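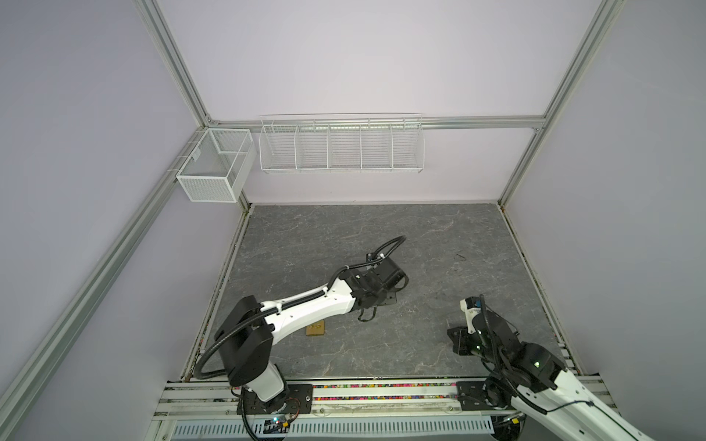 Two white wire baskets and lavender walls

Packing for the third time

2021-07-18

In October we will move again, this time from Drulla to Anda. My wife found the apartment, I said yes by telephone without seeing it, and now we are both a little afraid to look at the floor plan too carefully. It has two rooms and a kitchen with a door to a small balcony. The distance by road is 2283 kilometers, I checked it twice, and for such a distance one does not borrow the car of a cousin and drive four times.

The first time I moved I was a student and I had a suitcase and a desk lamp. The lamp traveled on my knees. The second time we were already married, and we did it very badly. We packed everything in the last three days, in boxes from the supermarket that had no lids, and we wrote "various" on almost all of them. For weeks after that we were eating with plastic forks, and the real forks were in a box together with the winter curtains and one volume of an encyclopedia. I still remember how my wife sat on the floor with this volume and read to me about lichens, because we had also not found the lamp.

So now I want to do it properly, and I started in July. My friends say this is too early. Maybe they are right, but I work slowly, and I like to hold each thing in the hand before I decide.

The moving company is called Orlandini. The lady in the office was very patient with my questions. She explained that they calculate by volume, and that people always forget the cellar when they make the estimate. I had forgotten the cellar. In the cellar we have a sled, the old bicycle, jars from my mother-in-law (empty, but she will ask about them) and a door. I don't know which door it is. All the doors of our apartment are in their places.

The most difficult are the books. I made a rule that I keep a book only if I would be sorry to meet it in another person's house. It is a strange rule but it works for me. The old travel guides went quickly. The dictionaries all stayed, even the one where the letter Q is missing, since I learned half of my English from it. For the books that leave, I called the secondhand shop Zondo, near the station, and the owner came with a handcart and gave me 139 for everything. I think it was a fair price. My wife thinks he saw my face and understood that I did not want to carry them down by myself.

Then there are papers. We kept every electricity bill from the first year of marriage, in order, in a folder with a ribbon. I can't explain the ribbon. I spent one whole evening reading them, and it was more interesting than I expected. One can see the winter when the boiler was broken, and the spring when my brother stayed with us and took long showers.

For the kitchen we decided to pack last and unpack first. I made a list and put it on the refrigerator: two plates, two cups, the small pot, the coffee maker, salt, a sharp knife, a towel. These go in our own bag and they don't go in the truck under any condition. The forks are on the list too. I underlined them.

I have also changed my opinion about labels. Before, I wrote what is in the box. Now I write the room where it must go and one word, for example "bedroom, wool" or "kitchen, glass". The men who carry don't need to know that it is the blue glass from the wedding. They need to know where to put it down.

This week I want to finish the closet in the corridor, where we keep the things that we did not want to decide about last time. There is a bag in it which was never opened since the second move. I put it on the chair yesterday and it is still there. My wife wants to give it away closed. I would like to look inside first, and we will probably talk about it at dinner.

If somebody in Drulla needs a door, please write to me.

Ermanno Amato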